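Stillby Support
Ticket: Shelf layout planner, printed cutting list does not match the screen
Product: Stillby Planner, desktop version
Opened by: Ama Acheampong
Opened: 19/09/2018
Status: Closed
Priority: Normal

Original report

I use Planner to draw up alcove shelving and cupboards for customers. Since the last update the cutting list that comes out of the printer has different lengths from the ones on the screen. The drawing itself is fine. If I click on a shelf the length in the side panel is right. When I print, the same shelf comes out 2 mm short. It does not do it on every part. Uprights are fine, backs are fine, shelves are wrong.

I only found it because a customer's shelf would not reach both battens. I have one more job to cut this week and would like to know whether I can trust the list.

Printer is an Erdem, the small office one. I have tried printing to a file as well and the file has the same wrong lengths, so I don't think it is the printer.

Reply from support

Thank you for the clear report. Printing to a file was a useful test and we agree the printer can be left out of it.

Please could you send us:

The job file.
A copy of the cutting list as printed to file.
The name of the materials library you are using. You will find it under Settings, Materials, at the top of the list.

Until we have looked at these, please cut from the lengths in the side panel and not from the printed list.

Reply from Ama Acheampong

Job file and cutting list attached. The library is called Rerkia White. I have had it for years and have added my own boards to it. I have not changed anything in it since the update.

I forgot to say that an old job, one I finished before the update, prints correctly if I open it and print it without touching it. If I move one shelf and save, every shelf in the job goes short.

Reply from support

We have opened your file here and see the same thing. Shelves print 2 mm short, everything else is right. When we swap the library for the standard one that comes with Planner, the shelves print at full length. The fault is somewhere between your library and the new version.

The detail about the old job helps. Planner only reads the library again when a job is changed and saved. An untouched job keeps the lengths it was saved with.

Please try the steps below in order and tell us which one, if any, changes the printed lengths. Make a copy of your job file first and work on the copy.

Steps to try

1. Close Planner fully. On some machines it stays open in the corner of the screen after the window is shut. Right-click the icon and choose Quit. Open it again, move a shelf, save and print to file.

2. Go to Settings, Units. Check that both boxes say millimetres. The second box is for printing and can be set separately from the first. If it says inches, change it, save and print to file.

3. Go to Settings, Materials, and open the board you use for shelves. Look for a line called Edge allowance. Write down what it says before you change anything. Set it to 0, save and print to file.

4. Check the board itself against the library. Measure the thickness with callipers at both ends and compare it with the thickness in the library entry. Use a piece from the same batch as the job. 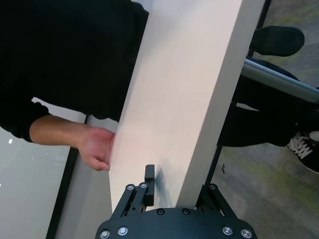
5. Go to Settings, Printing, and click Reset layout. This removes any columns you have added to the cutting list. It does not alter your jobs.

6. If none of the above has made a difference, export the library from Settings, Materials, Export, and send it to us.

Reply from Ama Acheampong

Results, using a copy of the job:

Step 1, no change.
Step 2, both boxes already said millimetres. No change.
Step 3, the Edge allowance line said 1. I set it to 0 and the shelves now print at the right length.
Step 4, thickness matches the library at both ends.
Step 5, I did not do this one. I have a column for the customer's room names and did not want to lose it.
Step 6, exported and attached anyway.

I have never typed anything in the Edge allowance line. I did not know it was there. Is it safe to leave it at 0? I do put edging on the front of the shelves but never on the ends.

Reply from support

Yes, leave it at 0. The allowance is taken off each end of a part to make room for edging tape, so 1 at each end gives the 2 mm you were missing. As you do not edge the ends, you do not need it. Edging on the front is handled by a different line, called Front strip, and yours is set correctly.

We have been through your exported library. The older library format had a field in the same place that was used for a note about the supplier, and in your entries for shelf board that note was the number 1. The update read it as an allowance. Your uprights and backs had the note left blank, so they were not affected.

There are 3 other boards in the library with the same number in that field. They are the oak-faced shelf board, the narrow white shelf board and one named Grukine offcuts. Please set the allowance to 0 on those as well. Changing one board does not change the others.

Afterwards, open any job you have saved since the update, move a part, move it back and save. That makes Planner read the library again.

You were right to leave step 5. We should have said that it clears custom columns for good, and we have added a warning to our own notes.

Reply from Ama Acheampong

Done. All the boards are at 0 and I have saved the open jobs again. I printed the list for the next job and went through it line by line against the side panel. Everything agrees.

Two things I would like to ask for. Could the cutting list show the allowance when there is one? Even a small note at the bottom of the page would do. And could Planner say something when it converts an old library? It went through without a word.

Reply from support

Both have been passed on to the developers. The conversion message has been accepted and is planned for the December update. The note on the cutting list is still being discussed, as some users print on labels and have very little room.

The next update will also leave the allowance at 0 when it converts an old library. It will not change libraries that have already been converted, so your settings will stay as they are.

We will close this ticket now. It can be reopened by replying within 90 days.

Closing note (internal)

Cause: old supplier note field read as Edge allowance on conversion.
Fix for user: set Edge allowance to 0 on each affected board, then save open jobs again.
Linked tickets: 8, all with libraries made in the old format.
Help page on Edge allowance to be rewritten.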